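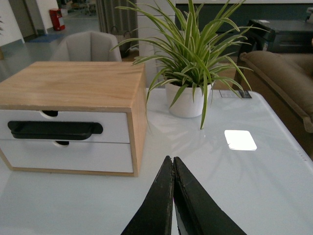
Unit 4: Small Storage in the Home Office

Students are expected to have read the Tokarz handout on desktop organizers before class. The session covers drawer fronts, pulls and finger notches, and how each affects daily use. Bring a ruler and the measuring sheet from Unit 3. 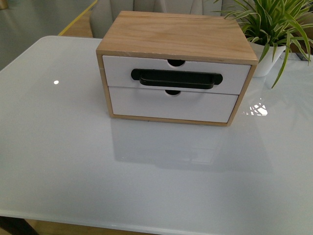 DRAWERS AND OPENINGS

A two-drawer chest may combine methods: a pull on the upper drawer, a notch alone on the lower. Compare both in your report (30 points), due at 9 a.m. in Room 438.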